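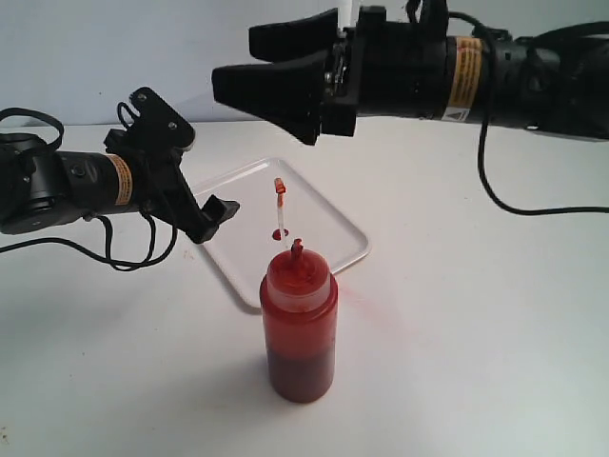 The tray comes first, then the bottle

Oranuch Khunthong has cooked for other people since she was a girl. Now she teaches them how to put the sauce on the food, and she finds this more difficult than cooking.

By Vasilis Gashi

When I arrive at Mellico at four in the afternoon, Oranuch Khunthong is drying her hands and asks me if I have eaten. I say yes. She looks at me for a moment and brings a plate of rice cakes anyway.

Mellico is a small lunch kitchen in Kirkby, and in the afternoons it is also a kind of school. People come who want to open a stall or who have already opened one and have problems with it. They learn to fry, to keep accounts and to work at a table where another person is also working. The last part is Oranuch's subject. She calls it "table work", and she has taught it for two years.

"Many people can cook," she says. "They cook at home and the family is happy. Then they stand at a stall, and there is a line of customers, and suddenly they don't know where the sauce is. The sauce is behind the bread. Or it is in the hand of the husband."

Her lesson needs very little. A white table, a shallow white tray, a squeeze bottle. The bottle is red and the rest is white, and I ask if she has chosen it like this.

"The table was here already. The tray I bought white because the lid of the old one was blue and I was tired of looking at it. But the bottle, yes, the bottle must be red. You look up for one second to take the money, you look down again, and your eye must find it immediately. I had transparent bottles before. They are nice, you see how much is inside. But on a white table you lose them."

She learned the work from her uncle, Amnuay Wiriya, who sold grilled meat and noodles near a bus station. He had a plank on two barrels, and on this plank everything had its own place. If she put the spoon on the wrong side, he did not say anything. He moved it back. "Maybe 20 times in one evening," says Oranuch. "I thought he was a terrible man. Now I do the same with my students, only I talk more."

I want to know what the right place is. She answers that it depends on the person, and I write this down, but she is not satisfied with it and begins again.

"The tray is in the middle, because everything goes to the tray. The food goes there, the sauce goes there, the customer takes it from there. So the tray comes first. You put it down and you don't move it anymore. Then the bottle goes close to the tray, but you must be able to take it without passing your arm over the food. That is the whole rule. After this, you can decorate your table with flowers if you like."

The students usually do it in the other order. They put the bottles out first, in a nice line, and then they look for a free piece of table for the tray. Pichit Chareonsuk, who finished the course in October, tells me he did this for years in his own shop.

"I had the bottles along the front like soldiers," he says. "It looked very professional. And every day one of them fell on the customer's side." He now keeps two bottles at the stall and the others in a box under it.

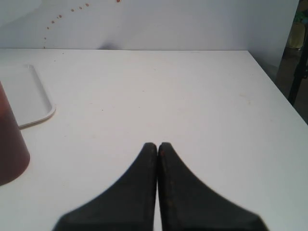
Oranuch is also strict about the distance to the wall. A table pushed to the wall gives the feeling that there is a lot of space, she explains, and so people use the back of it for things they will need again very soon. "The back of the table is for things that can wait. If you must stretch for it, it is too far. I am not tall, so for me the table is small. For Pichit it is a big table."

And white furniture? Does one not see every drop on it?

"Yes! That is why I want it. On a brown table you clean when you remember it. On a white table you clean when it is dirty." She wipes the plate of rice cakes with her thumb, a habit perhaps, and pushes it closer to me. "The wall is the same. People forget the wall. They shake the bottle, they have the cap open, and afterwards they tell me it was like this before."

We come to the sauces. The kitchen makes three of its own, and the best known is Prukari, a sweet and sour sauce with tamarind and a lot of dried chili. It was created by mistake, when somebody used the sugar for another recipe. Last year they sold 700 bottles of it, and this year Gus Obi, who manages the money at Mellico, would like to see 1000. Oranuch is not against it, but she does not want to make the sauce thinner, as he has proposed.

"Gus says a thin sauce fills faster and the customer doesn't notice. I notice. A thin sauce runs to the edge of the tray and stays there, and the food has nothing. A thick one stays where you put it." She shows in the air how one should press: slowly, with the whole hand, the bottle almost upside down. Most beginners press with the fingertips, she says, and then it comes all at once.

For practice, she lets the students draw lines. Four lines of sauce on the tray, from the left side to the right, all of the same thickness. Then they wash the tray and do it again. One woman was offended and asked if she had paid for a painting course. "She was the best of the group in the end," says Oranuch. "She has a stall now, it is called Tăng. You should go there, but not at noon. At noon you will wait."

I ask what she does at home, if there is a tray and a red bottle also on her kitchen table. She laughs for a long time.

"At home my table is full of letters and medicine and the things of my son. I eat standing up. My uncle would move everything."

Then the door opens and the first students of the evening come in with their aprons under their arms. Oranuch takes the last rice cake, puts it in a napkin and gives it to me for the bus.

The next table work course at Mellico begins after the holidays. Places can be reserved at the counter during lunch.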